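Patching nail holes and scuffs before repainting a utility corner

Applies to interior plaster that has already been painted. For drywall, the filling steps are the same, but use less water when washing.

Materials
Lightweight filler (Grora or similar), a 29 mm flexible putty knife, 200 grit paper, a sanding block, sugar soap, two sponges, stain-blocking primer, wall paint. Our hallways are done in Besura 3085, a flat gray-white. Check the code on the can lid before buying more, as the Stockdale store stocks two that look alike under shop lighting.

Preparation
Move everything away from the wall. Mix the sugar soap at the strength given on the packet; 1000 ml of solution covers one corner with plenty left over. Wash from the bottom up, then rinse with the second sponge. Leave it until the surface no longer feels cool to the touch.

Nails and holes
1. Pull nails with pliers, turning slightly as you go. Do not lever against bare plaster. Put a scrap of card under the jaws.
2. Scrape off any raised paint at the rim of the hole.
3. Press filler in with the knife held almost flat, then make one pass across it at a right angle.
4. Deep holes take two coats. Let the first one harden fully.
5. Sand with the block and wipe off the dust.

Tape residue
Warm with a hair dryer on low and rub with a dry cloth. If the patch stays tacky, use Kunier adhesive remover, then wash again. Paint will not hold over residue.

Priming and painting
Spot-prime each repair, feathering the edge. Cut in along the inside corner first and roll toward it. Two coats, four hours between them.

Signs and fixtures
Screwed signs come off before washing. Signs that are stuck down can stay, masked on all sides with low-tack tape pressed tight to the edge. In a corner like the one by the yellow area sign, the nail below it comes out first, and the small dark hole just to the left of the nail gets filled in the same pass. Mops that lean on the wall go elsewhere until the second coat has cured overnight.
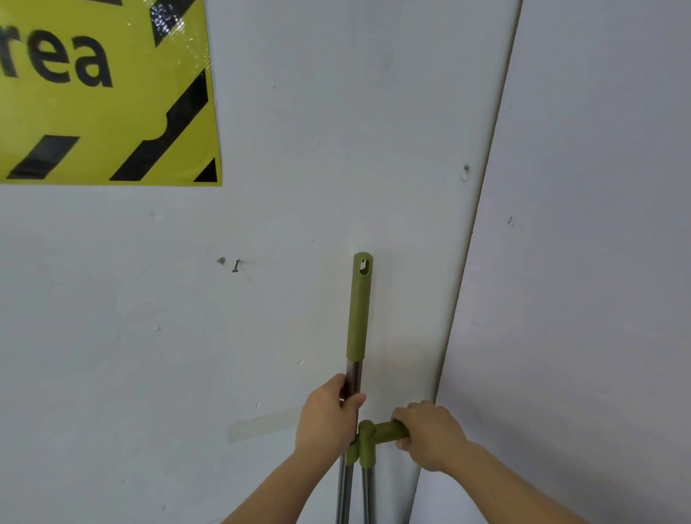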